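Chapter 6

Water in the Home

After reading this chapter, you should be able to:
Trace the path of water from a public main to a kitchen faucet.
Explain the difference between supply lines and drain lines.
Describe what a trap does and why every sink has one.
Read a household water meter and work out daily use.

Key terms: main, service line, shutoff valve, riser, fixture, trap, vent, hard water, gray water

6.1 Why Start at the Sink?

Most households use water in four or five places: the kitchen, the bathroom, the laundry, and often a yard or garden. The kitchen sink is a good place to begin because both halves of the plumbing system meet there in a small space. Water under pressure comes up to the faucet. Used water falls away through the drain under nothing more than its own weight. The two halves never share a pipe, and much of the plumbing code is written to keep it that way.

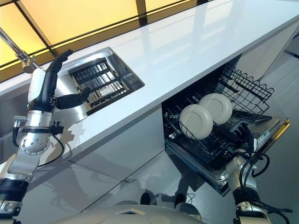
The supply side is the simpler of the two. A main runs under the street, and a service line branches off it to each building. Where the line enters the building there is a meter and a main shutoff valve. Past the valve the line splits. One branch goes to the water heater and the other carries cold water directly to the fixtures. A fixture is any device that delivers or receives water, such as a sink, a tub, or a toilet.

Vertical supply pipes are called risers. In a house with one floor they may be only a few feet long. In an apartment building they can run the full height of the structure, and the pressure at the top will be lower than the pressure at the bottom. Engineers allow for this when they choose pipe sizes — a pipe that serves one kitchen well may be too narrow for six.

6.2 The Town of Otville

Throughout this chapter we will return to the town of Otville, which rebuilt part of its water system after a January freeze split a main on the north side. The repair crews found 14 breaks along a single stretch of old pipe. The town replaced the whole stretch and, while the street was open, put new service lines into 228 homes.

The work was planned by Josefien Dierckx, an engineer who had earlier worked on the reservoir at Gronow. Her notes are used in several of the exercises. She recorded the pressure at each house before and after the new lines went in, and she asked residents to write down how long it took for hot water to reach the kitchen. In 54 homes the wait was longer than a minute. In nearly all of these the heater stood at the far end of the house from the kitchen, so the water sitting in the pipe had to be pushed out first. New service lines did not change this, as the delay came from pipes indoors.

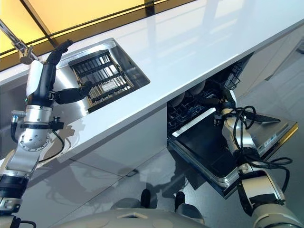
Source: Tornis Picture Library. Used with permission.

6.3 Traps and Vents

Look in the cabinet below almost any sink and you will find a bend in the drain pipe. This is the trap. It holds a small amount of water at all times, and that water blocks sewer gas from rising into the room. When the sink is used, fresh water pushes the old water out and takes its place. If a sink is left unused for many weeks, the water in the trap can dry up and a smell may come through the drain. Running the faucet for a few seconds fills the trap again.

A trap works only if air can enter the drain behind the moving water. Without air, the falling water can pull the trap empty, in the same way that a siphon empties a tank. For this reason drain lines are connected to a vent, a pipe that usually leads up through the roof. A sink that gurgles as it empties often has a blocked vent.

6.4 Reading the Meter

Most meters show total use in gallons or in cubic feet. To find daily use, write down the reading at the same hour on two days in a row and subtract the first from the second. One Otville family of five used 1039 gallons in a week, or a little under 150 gallons a day. Toilets and showers made up the larger part.

Check Your Understanding

1. Name the parts that water passes through between the main and the cold side of a kitchen faucet.
2. Why is water pressure lower on the top floor of a tall building?
3. A guest bathroom has not been used all winter and has begun to smell. What is the likely cause, and what would you do first?
4. Find the main shutoff valve in your own home or school. Draw a simple map showing how to reach it from the front door.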